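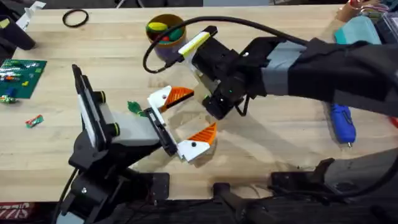

From: Rehema Rotich
To: kirero-travelers list
Subject: Re: [kirero] Getting to Dunar without a car?

Hi Salim and all,

Salim Were wrote:
> We have four nights in Prukora in August and want to spend one
> of them up in Dunar. The hotel says we have to rent a car. Is
> there really no bus? My mother is coming along and she does
> not like mountain roads (or my driving).

Don't rent the car! We went up last spring and there is a bus, the number 27, it just doesn't leave from the main station, so I can see why the hotel doesn't know about it. You catch it behind the fish market in Prukora, on the side with the pharmacy. Ours left at 7:30 in the morning and the driver sold us tickets himself, cash only, and he was not happy about my big bill.

Sit on the left going up. The first hour is all suburbs and tire shops, but after Obura the road starts to climb and you get the lake the whole way, plus a stop at a bakery where everybody piles off for cheese pastries (get two, I got one and sulked until lunch). Your mother may want to look at her lap for the last stretch. It's steep and there are a lot of bends, but the driver took it slowly and I get carsick in parking lots, so there you go.

Dunar itself is tiny. We stayed over the post office, very plain, great blankets. It was much colder than down on the coast, so pack a sweater even in August. In the evening we walked up to the old chapel and sat on the wall with a bag of cherries until it got dark, and that's still my favorite part of the whole trip.

One thing, the bus doesn't run on Monday, or didn't then. Ebere, you were there after us, is that still right? And did you ever find the path down to the lake?

Rehema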